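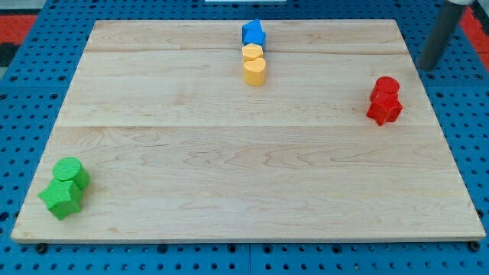
Blocks on the board, sorted into their colours. The dark rod at the top right belongs to the robot's side of things.

Home | News | Animals | Space | How It Works | Puzzles | Grown-ups

The robot that tidies up (slowly)

You have been told to tidy your room. You may have been told more than once. So when a company called Brostar said it would lend us a kit that teaches a robot arm to put things in their proper places, we cleared a table and said yes please.

The kit is called Kirnis. It comes in a box with a robot arm, a flat wooden board, a bag of coloured blocks and a book of 40 jobs for the robot to try. Job one is "push a block". Job 40 is so hard that the book wishes you luck, which is not what you want to hear from a book.

What are the blocks for?

They are for practice. The blocks come in different colours and shapes, such as stars, hearts and cylinders (a cylinder is the shape of a tin of beans). Look at the two green ones on the board. One is a star and one is a cylinder, so if you were sorting by shape, they would be in the wrong groups. Sort by colour and they belong together, and so do the two red ones.

You can see that straight away. A robot can't. You have to tell it which rule you mean, and if you forget, it will not ask. It will simply do something else, very carefully.

How does it know where things are?

The Kirnis arm has a camera that looks at the board. A camera doesn't see "a blue star". It sees a huge pile of tiny dots, each with a number for its colour. A computer program looks through the dots for patches that match, then works out where the edges of each patch are.

Blue next to yellow is easy. Two blocks of the same colour pressed together are harder, as the program may decide it has found one very odd block with too many points. Our tester Liliana Longo, who is ten, said she would have made the same mistake without her glasses.

Why does it push?

Picking things up is tricky. You need fingers, and the fingers need to know how hard to squeeze. Pushing only needs something like a stick. Try it yourself: put a rubber on your desk and move it with the end of a pencil. Now try to move it in a perfectly straight line. If you push a bit to one side, it spins. Stars are worse, with all those points. Hearts are sneaky and slide off round the curves.

The robot has this problem all day long. It gives a small push, looks again, and gives another. Amanuel Gudeta designed the jobs in the book, and he told us the arm made 2,000 practice pushes before anyone at Brostar would let it near a visitor.

So, is it any good?

Mostly. Setting it up took a whole Thursday afternoon and one grown-up, Rostislav Danko, who put the arm on back to front and blamed the instructions. (We read the instructions. They were fine.)

Once it was going, everybody liked it. Chiến Sầm, who is nine, gave it the job of sorting by colour and then watched it for nearly 148 seconds without speaking, a record at our office. Huệ Hầu, who is eleven, liked changing the rules best. Her favourite was "put all the stars together", and it took her three goes to explain that to the robot in a way it would accept.

We didn't like the noise, a sort of long whine, like a fridge with a complaint. The bag the blocks come in is also too small to get them all back in. And you can't buy Kirnis for your bedroom. Brostar lends it to schools and libraries for a month at a time, so you will need to talk a teacher into it. January is already full at the Noltham library, where there is a waiting list on the front desk.

Will it tidy my room?

No. It can push small blocks across a flat board. Your socks are not small blocks, and we have heard about your floor.

Word box
Program: a list of instructions for a computer.
Sort: to put things into groups by following a rule.

Shared 148 times | 40 comments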